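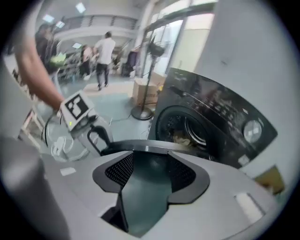
Was lernt man an einem Nachmittag der offenen Tür bei Rasura? Vor allem, wie viel Handarbeit in einem Roboter steckt, bevor er ein einziges Handtuch anfasst.

9. September
Von Lenuța Lungu

Pirnwood, kurz nach Mittag. Halle, oben eine Galerie mit weißem Geländer, unten Kabel, Kartons, ein Standventilator. Und eine Waschmaschine, dunkelgrau, Frontlader. Um die geht es heute. Wäsche rein, Wäsche raus, Tür zu – die Besucher dürfen zuschauen, später auch selber ran.

Geführt wird von Roland Kershaw. Redet schnell, läuft schneller. Das Projekt heißt Cropper, gestartet ist es im August, zuerst drüben in Sarkstead. Dort war der Platz zu knapp. Jetzt also hier, mit mehr Licht und leider auch mehr Hall, man versteht nur die Hälfte.

Das Prinzip: Menschen führen Greifer von Hand, die Maschine soll später daraus lernen. Über 200 Durchgänge wollen sie pro Woche schaffen, sagt Kershaw. An guten Tagen klappt das. An schlechten klemmt ein Ärmel in der Dichtung und alle stehen drumrum.

Ich darf drei Versuche machen. Der Griff liegt schwerer in der Hand als gedacht, die Backen schließen weich. Erster Versuch: daneben. Zweiter: das Tuch kommt halb heraus und rutscht zurück in die Trommel. Beim dritten hab ich es, Applaus von einem Neunjährigen, der es vorher auf Anhieb geschaft hat.

Was das mal kosten soll? Kershaw winkt ab. Zu früh. Erst Wäsche, dann vielleicht Geschirr, Bettbezüge ganz zum Schluss – die hasst hier jeder. Eine Besucherin will wissen, ob das Ding auch Socken sortiert. Noch nicht. Sie wirkt entäuscht.

Gegen vier wird es leerer. Kaffee aus Pappbechern, jemand wickelt Kabel auf, Kershaw erklärt schon der nächsten Gruppe die Türverriegelung. Mein Bus fährt in neun Minuten, also los.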